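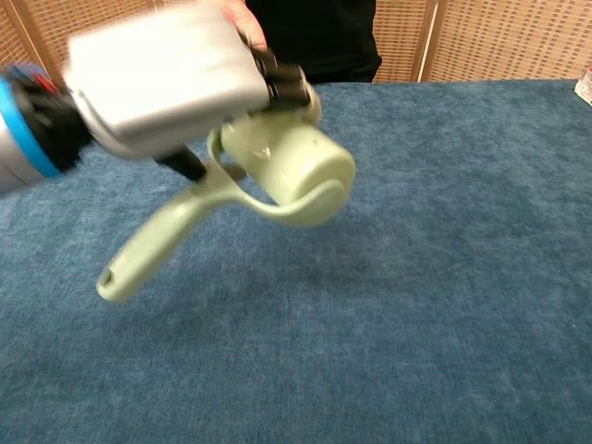
Showing films outdoors at home: small tips that save the evening

Last changed July 16, 1999

I started to show films in our yard when the children of our street became too many for the living room. Since then I have made most mistakes which can be made with a sheet, a projector and a long cable. I write the useful things down, in no special order.

The screen

A bed sheet is fine for the first time, but it must be ironed. Folds that you don't see in daylight become black lines across every face. Iron it the same afternoon and carry it outside over a broom handle. White cotton with no pattern is best. If you sew a wide hem at the top and the bottom, you can push a wooden stick through each one, and the lower stick keeps the sheet straight when there is wind.

For a bigger screen I use blackout curtain cloth from Dreßler, sold by the meter. It has a rubber back and must never be folded. Roll it on a cardboard tube with the white side in. Our roll was kept in the cellar from March and it came out with no marks.

Don't tie the corners very hard. Use pieces of bicycle tube between the sheet and the rope, so the cloth can give a little.

The projector

Put it on something heavy. I had it first on a camping table, and each time somebody walked past, the picture jumped. Now it stands on two beer crates with a paving stone on top.

Our projector is a secondhand Surkon, rated 1000 lumens in the booklet. With this one there is no use to begin before it is really dark. Before that we let the children eat.

Insects come to the lens. A second lamp placed far behind the audience, 11 steps or more, will take most of them away. A yellow bulb near the projector for changing reels or tapes is also better than a white one.

Clean the lens with a soft brush first and with a cloth after. Breath is enough, don't use window cleaner. When the film is finished, let the fan run until it stops by itself, and only then pull the plug.

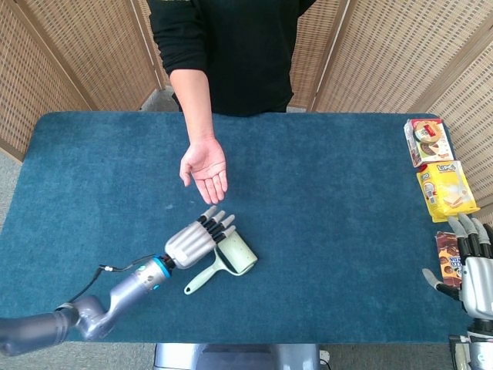 Sound

The small loudspeaker inside the projector is too weak for outdoors. Place two ordinary speakers beside the screen, on chairs, and turn them a little to the middle. If they stand on grass the low tones disappear and the voices are thin. I tried also to put one speaker behind the people – this was bad, everybody turned the head.

Cables

Lay them along the fence and not through the seats. Where a cable must cross the path, put an old doormat over it. The connection between two cables should lie higher than the grass, I hang mine in an upside-down flower pot. Use only cable marked for outdoors, and unroll the whole drum, also when you need only half of it.

Seats and blankets

Low seats in front, chairs behind. It sounds simple but people sit down in the order they arrive. I put the blankets out early and the chairs late. A plastic shower curtain under the blanket keeps the damp out.

Popcorn made one hour before goes soft. Put it back in a warm oven for a few minutes with the door a little open.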